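Two-arm cloth-sorting table takes shape at Nornmont workshop

05/03/2022 | 2 min read

A two-arm table for sorting and folding cloths is being built at the Nornmont shared workshop, where member Silviu Stoica has been working on it in the evenings. The project goes by the name Vavden. It has cost him 2,000 dollars in parts so far, not counting the arms, which he bought used.

The arms are bolted to a black metal framework on a butcher-block table and reach inward from opposite sides. Stoica first clamped them straight to the tabletop, but the wood flexed each time an arm stopped short, and the grippers drifted off target. Mounting plates on the side rails replaced the clamps in March.

"The rails cost me a week of drilling," Stoica said. "After that I could stop recalibrating every morning."

The current work is on plain colored cloths. Yellow and green ones are spread on the wood, and a folded blue one sits in a teal plastic bin, with a lime-green cloth hung over its rim. Strong colors are easier for the software to separate from the pale table, and a wrinkled cloth gives the grippers an edge to find.
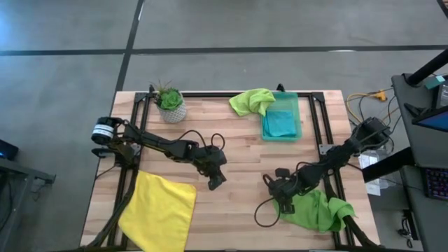
What is left to do

Stoica logged 315 pick attempts with the present gripper settings. In 61 of them the jaws closed on air or took hold of two layers at once. He puts most of the double picks down to approach height, and plans to lower the arms in smaller steps near the surface.

Cabling is the other open item. The leads loop freely near the wrists for now – he wants them tied along the forearms before the speed limit is raised. The control program, which he calls Kulum, runs both arms from one process and halts the pair if either one reports a fault.

Three other members have asked to use the table once it runs without supervision. Stoica said the part drawings and the wiring list will go on the workshop's shared drive when the cable routing is settled.

14 shares | 3 comments

We use cookies to improve your visit. By continuing to browse, you accept our cookie policy.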